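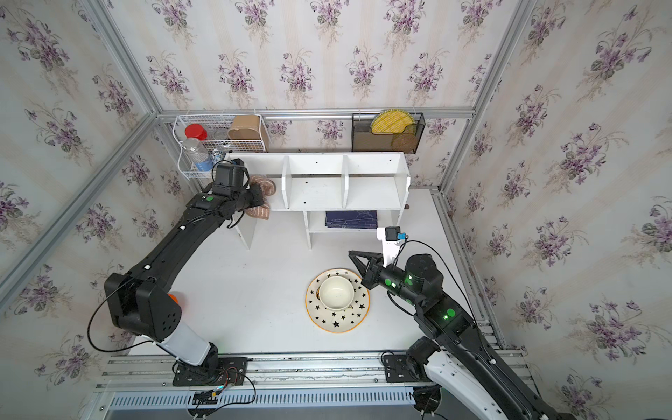
Bláthnaid Mulligan
Controls software, Brisar cell

Setting up a two-arm planning group with separate holds

The cell runs two arms from one planner. Each arm has its own wrist camera and gripper, and both share the table between them. These steps add a planning group that lets one arm keep its grip while the other plans freely. You need both arms calibrated to the same base frame before you start.

1. Define the groups. In the Skavberg config, create left_arm and right_arm, then a parent group called both_arms. Leave the grippers out of all three. They get their own controllers in step 3.

2. Add the fixed geometry. Model the walls, the corner posts, the rail along the back and the shelf unit as boxes. The wire basket and the mesh organizer hang off the rail into the workspace, so give each its own box. Do not fold them into the wall. Set padding to 7 mm.

3. Set the gripper controllers to run independently. Each takes a position and a hold flag. With the flag set, a new arm trajectory does not reset the finger target.

4. Attach held objects. Cloth has no useful rigid shape. When the left gripper closes on the striped cloth, attach a box to the gripper link that covers the hanging part, and allow contact between that box and the fingers only. The plate and bowl stay in the world model as two cylinders.

5. Include the cameras and cables. The wrist cameras stick out past the gripper body and must be in the collision model. For the cable loop at the left elbow, a capsule fixed to the elbow link is enough.

6. Plan. Set the planner timeout to 300 ms and the state rate to 200 Hz. Request right_arm alone with the left hold flag on. The planner treats the left arm as a static obstacle at its last reported state.

If planning fails with START_STATE_IN_COLLISION, print the contact pairs. A pair naming the attached box and the shelf means the box is too wide. Shrink it and attach again.

Changes to the group file load only on restart.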